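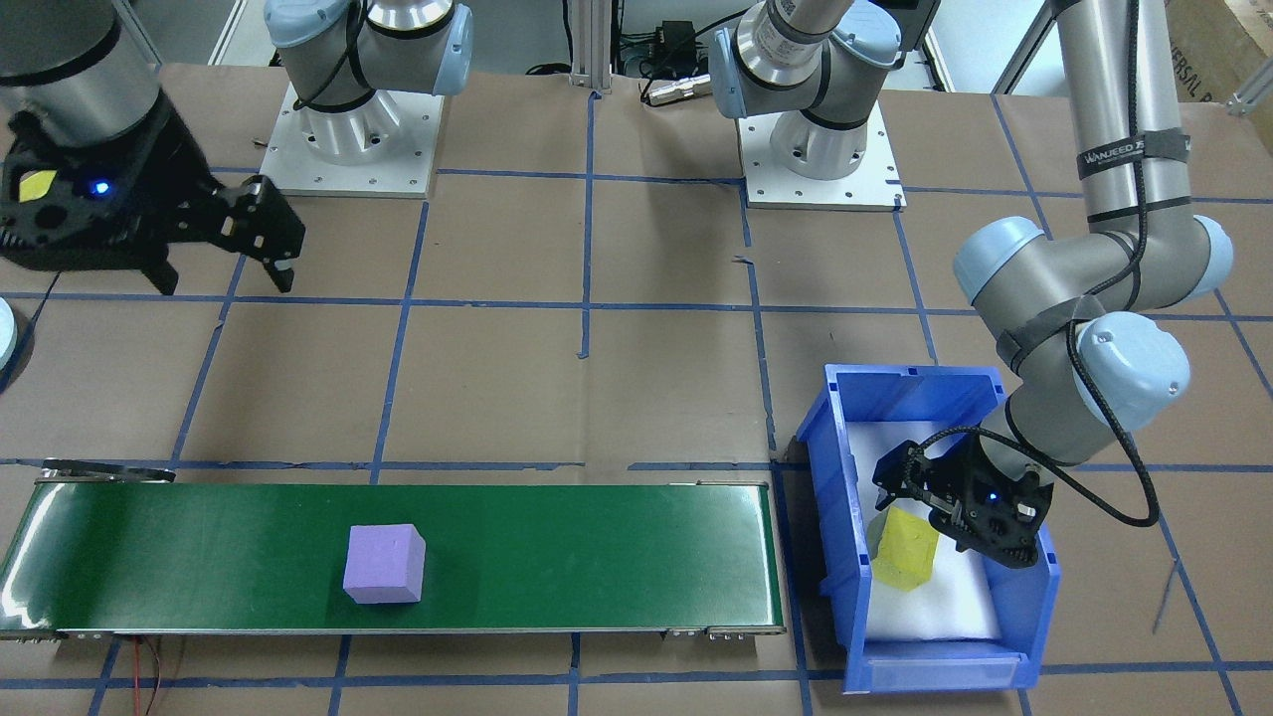
Page last changed: April 10, 2025

Paper, tape and a straight line: a talk with Esi Eshun

Esi Eshun has been covering worktables at Skunddale for seven years. The building holds a mix of small workshops, and most of them use the same table surface, brown kraft paper marked off into squares with blue masking tape. She cuts the paper, lays it, tapes the grid and takes it all up again when it is worn. I met her in the supply room on the ground floor, where she was trimming the end of a new roll.

She came to the job from Drolleo, a framing shop, where she spent most of her time cutting mat board and backing paper. "I was used to measuring," she said. "I wasn't used to surfaces that size. With a picture frame you can see all four corners while you work. With a big table you have to walk."

The paper comes on rolls 915 millimeters wide, and each roll has up to 600 feet on it. Eshun orders it from a supplier called Bashir. She has tried white paper and found it tiring to look at under the lights. "Brown is easier on your eyes, and the blue shows up well on it. Pencil shows up well enough too, if somebody wants to write on their table. I used green tape for a while when the blue was out of stock. It was fine, but people asked for the blue back."

I asked how she starts a table.

"Wipe it down. Then wipe it again with a dry cloth. Any crumb of old tape will come through as a bump, and you'll feel it with your hand for months. After that I roll the paper out and leave it alone for a bit. It wants to curl back up. I put something flat on each end and go do another job."

When a table has things bolted down on it, she lays the paper in pieces and cuts up to them. She makes a pattern from newspaper first, then traces it onto the kraft. A utility knife with a fresh blade does most of the cutting. Scissors leave small steps along a long cut, she said, and she can see them even if the people using the table can't.

The grid is the slow part. Her usual square is nine inches on a side, measured from the center of one strip to the center of the next. She marks both long edges of the table in pencil, does the same on the short edges, and runs each strip between a pair of marks.

"You stick down one end, walk the roll to the other side, and hold the tape up off the paper until it's over the mark. Then you lower it. If you press as you go, it bends. You don't notice it bending. You get to the far side and you're half an inch off."

And if it is half an inch off?

"Pull it up right away. Masking tape will forgive you for a minute or two. After that it starts taking the top layer of the paper with it, and you've got a fuzzy stripe."

She puts down all the strips that run one way before starting on the others. At the crossings the second strip goes straight over the first. Adwoa Aryee, who trained with her last July, used to cut the tape at every crossing so that it would lie flat. Eshun let her do one table that way. "It looked very nice. It also had a loose end at every corner, and in two weeks they were all lifting."

What the squares are for depends on the table. Some people use them to put things back in the same place. Some use them to keep two jobs from running into each other. Cecilia Bawa, who has a bench upstairs where she sorts and packs seed orders, told me that she talks about her table in rows and columns now, the way other people would say left or right. "If I tell someone the tray goes third row, second square, they put it there," Bawa said. "Before, I'd say 'over by the scale' and then the scale would move."

Eshun likes to leave bins and anything else that can be lifted off the table until the tape is down. A plastic bin can sit right on top of the lines, she said, and she would sooner have it there than have the grid stop short and start up again on the other side. She does ask people to lift their bins when they move them. Dragging is what wears the tape out first, and it goes at the edges of the strip, which roll up and collect dust.

The paper itself lasts longer than most people think. Small tears she patches from above with a square of the same kraft and a little glue stick. Coffee rings stay. "It's a worktable. I'm not going to change a whole sheet for a coffee ring. Oil is different, because oil spreads, and then the tape lets go."

She keeps a notebook with a page for each table - the date it was covered, the size of the squares, and anything odd about the shape. Birutė Jaunzems, who runs the supply room, has offered to move it onto the building's stock program, Trolel. Eshun has said yes twice and not done it. The notebook has sketches in it, and she uses them.

The old paper goes to recycling once the tape is off. She peels the strips back slowly, low and flat against the table, and winds them into a ball as she goes. A full grid makes a ball the size of a grapefruit.

I asked her what she would tell someone who wanted to do the same thing on a table at home.

"Buy the better tape. Get somebody to hold the other end of the paper. And start your measuring from the middle of the table, so if the squares don't come out even you have the same leftover on both sides. I started from the left for my whole first year. Every table had a skinny row down the right-hand side, and I had to look at it every time I walked past."

She had two more tables to cover that afternoon, both on the second floor, and the new roll was already on the cart.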